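3. Who Owned the Clamp?

I should say up front that I came to the Clokero papers looking for something else. I wanted drawings of a drill press, and what I got was four boxes of letters about a quick-release bar clamp and who had the right to sell it. Ileana Cârstea had already sorted the first two boxes when I showed up in March, and she warned me that the assignments would make my head hurt. They did!

The short version goes like this. Norbert Kratochvíl filed for the clamp under his own name, then signed half of it over to his sister Ludmila, who was putting up the money for castings. Clokero came in later as the maker, and the Jarklow hardware house took the whole run for resale. So you can find the same tool with three different names on it (I own one with Jarklow stamped on the bar and Clokero cast into the jaw, which I love).

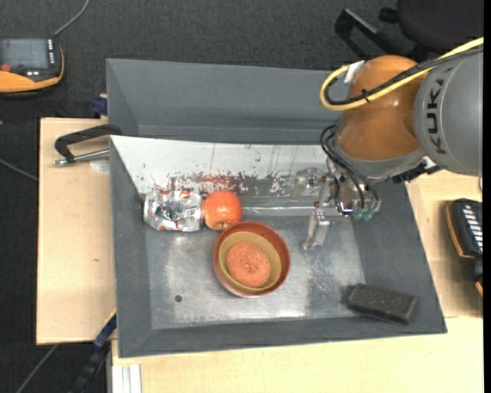

Norbert's patent covers the sliding jaw and its spring catch, and nothing else. The screw, the bar and the pad were all common shop goods by then, and he says so himself in the filing. What he cared about was wear. In a long letter to Ludmila he frets that the catch will chew up the face of the bar after a season of hard use, and he asks her to have a few bars painted white so the damage will show. I thought that was a pretty smart trick. Paint does tell on you: the long white panel in Figure 1 has thin dark scratches up top and chipped paint lower down, where it has worn to gray. Norbert wanted that same kind of record from his bars, and Ludmila had eight of them painted and sent out to a wagon shop.

Her notes on those bars are the best thing in the boxes. She wrote down where each one had lost its paint, and she drew the marks with a ruler, which makes me think she was the more careful of the two. Sabina Kopecký reads the notes differently and takes them as sales material for Jarklow (see her chapter on hardware jobbers). I don't buy it, mostly on account of how rude Ludmila is about the third bar.

Figure 1. Painted panel along the back of a gray bin.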